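件名: Re: [robo-circle 拭き取り班] 手首カメラの件と次の練習

取り急ぎ返信です。バイト前なので乱文ですみません。

2018-08-29 に書かれたメール:
> 拭き取り班のみなさん
>
> おつかれさまです。Skotholm杯の課題2(こぼれた液体の拭き取り)について、
> 確認したいことがあります。
>
> 1. ミトンは片腕に最初から着けた状態でスタートしていいのか。
> 要項には「用具の装着は自由」としか書いてないです。
> 2. もう片方のグリッパーは何をする係なのか。前回の話し合いでは
> 「押さえる」派と「どかす」派に分かれたままでした。
> 3. 手首カメラの向き。今の角度だと自分の爪が大きく写りすぎて、
> 認識がそっちに引っぱられてる気がします。
> 4. Buderのドライバ、誰か更新しましたか? 昨日から起動のたびに
> 原点がずれます。
>
> あと、部室の机の予約は延長しておきました。
> 返事は今週中にもらえると助かります。

以下、順番に。

1. スタート時に装着済みでOK。事務局に問い合わせて返事もらってます。ただし人が着けるのは開始の合図の前まで。途中で外れたら自分で拾うか、その回は0点あつかい。なので手首側の固定はもうちょっと考えたいです。結束バンドは却下されそう。Cloltanoの工具箱に面ファスナーの残りがあったはず、誰か見てきてもらえると。

2. これは自分は「どかす」派のままです。課題2は液体のまわりに物が置かれるパターンがあって、要項の図だと最大4個。押さえる係がいても机は動かないし、意味うすいかと。ただ、どかす側が液体の上を通って爪を汚すのはまずいので、経路は必ず外まわりで。ここのコード、まだ直線補間のままになってるの気づいてました?自分は昨日気づきました…。すいません、たぶん自分が書いたとこです。

3. カメラの向き。爪が写るのは悪くないと思ってます。爪と対象の位置関係が1枚で分かるので。変えるならマスクのほう。下側を固定で塗りつぶす案が前に出てたけど、あれは開き幅が変わると爪先がマスクからはみ出すのでだめです。開き幅の値を読んでマスクも動かす。Pelkonenのライブラリに似た関数があったと思う、使えなかったら自作で。5行くらいで済むはず(希望)。

4. ドライバ更新したの自分です。ごめんなさい。2月の版に戻しておきます。戻したらまたここに流すので、それまで電源入れないでください。

それから、しきい値の話。いまの設定だと白い天板の上のうすい影まで「液体」に入ってしまってます。色だけで見てるのが原因かと。茶色っぽい液ならまだ彩度で切れるけど、本番の液の色は当日発表なので、それに頼るのはこわい。 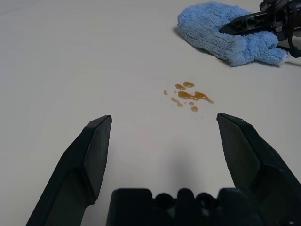
なので、てかりも見るようにしたいです。液面には小さい明るい点が出るので、影とはそこで区別できるはず。大きいたまりと細かいしずくを別々に拾って、近いもの同士をひとまとめにして、そのかたまり単位で拭く順番を決める、という流れで。小さいしずくを1個ずつ追いかけてると時間がまったく足りません。採点は100点満点で、残ったしずくは大きさに関係なく減点なので、捨てるわけにもいかないんですが。

拭く向きは外から内で統一でお願いします。逆だと広がります。ミトンの毛足が長いぶん、押しつけすぎると先に端のしずくを引きずりそうなので、高さの値は共有シートにメモしていってください。勝手に上書きしないで行を足すこと。前にそれで1日つぶれたので。

次の練習は、4が片付いてから日時を決めましょう。来られる人は空いてる時間だけ先に返信で。ペーパータオルがもうないので買える人は買ってきてください、レシートは封筒へ。

すみません時間なので一旦ここまで。2の経路の件は今夜なおしてブランチに上げときます。

--
ロボットサークル 拭き取り班 メーリングリスト
投稿は班員のみ、配信停止は管理人まで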